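Living With a Kit Arm for a Semester: Our Review of the Trusley Wrist Camera and Gripper Package
Final project report, Vullport Technical College, Introduction to Automation
2023-05-21

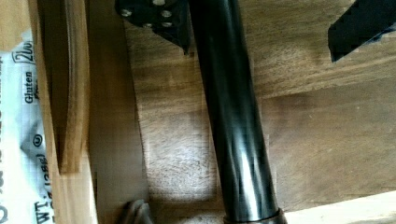

Figure 1. View from the wrist camera over the wooden tabletop, with the black tube, the bolted bracket and one finger tip in view.

1. Why we picked this project

When our class was told we could either build something or review something, our group went back and forth for most of a week, and in the end we did a little of both. The department had bought a Trusley arm package through a supplier called Civeslow, and it had been sitting in its carton since the fall. We thought it would be useful for the next group of students if someone opened it, put it together, and wrote down what it was like to use for ordinary kitchen and pantry jobs. So that became our project, and we have to say we grew very fond of the thing along the way, even on the days when it would not listen to us at all!

2. What comes in the package

The package has the arm, a two-finger gripper, a mounting bracket, a small camera for the wrist, cables, and a printed manual of 36 pages. The manual is friendly and mostly clear, although the chapter on cables seems to have been written for an older version (the plugs have different names from the ones printed on our parts, and we lost an afternoon to that). You also get a license for the Ionescu software, which is where you record movements and play them back. The license lasts 12 months, so a college would have to think about renewing it.

3. Putting it together

We set aside one weekend for assembly and needed two. The arm itself went together nicely. The bracket took longer, mostly because we tightened the bolts fully before the camera was lined up and then had to loosen everything and start over. If you are reading this before your own assembly, please leave them all a bit slack until the camera picture looks right on the screen. We wish the manual had put that in bold letters.

The camera sits very close to the hand, and a good part of what it sees is the hardware. You can see in Figure 1 how much of the middle is taken up by the glossy tube. The light catches it as well, and those bright streaks bothered us more than we expected when we were trying to judge where a finger was. We came to like the close view anyway, once we had learned to look past the tube and watch the finger tip against the wood grain.

4. How we tested it

We worked in April, mostly in the late afternoons, at a wooden table with some food packages and wooden pieces on it. We wanted the sort of clutter a person would really have at home. Each of the 4 of us took turns driving the arm with the hand controller, and over the month we logged 120 attempts at picking up an item and setting it down somewhere else. Bags of dry food were by far the hardest. A plastic bag changes shape when you squeeze it, and a grip that was fine on one try would slide off on the next. Boxes and small pieces of wood went much better, and by the last week even the most nervous driver in our group could move one without holding their breath.

Reading labels through the camera was a nice surprise. On the package in Figure 1 you can make out "2lb" and the word "Gluten" even though the lettering is sideways, and we started using the labels to tell bags apart on the screen.

5. What we liked and what we would change

We liked the controller very much. It is light, the buttons are where your thumbs want them, and new people were comfortable with it after a few minutes. The Ionescu software saved our recordings without losing a single one, and the playback screen is pleasant to look at. Civeslow answered both of our emails the next day, and they were patient with us about the cable names.

On the other side, we would like a longer camera arm so that less of the tube gets in the way, and a duller finish on the tube itself would help with the glare. The fingers could use a softer pad for bags (we tried rubber bands, with mixed results). The price is fair for a college but a stretch for a family or a hobby club.

6. For the next group

Our recordings and the corrected cable list are saved in the class folder, and the arm is still bolted to its base in the lab, ready to go. Please keep the small hex wrench in the drawer with the controller, because the spare one doesn't fit the bracket bolts. We would love to see somebody try softer finger pads in the fall and add their results to our log.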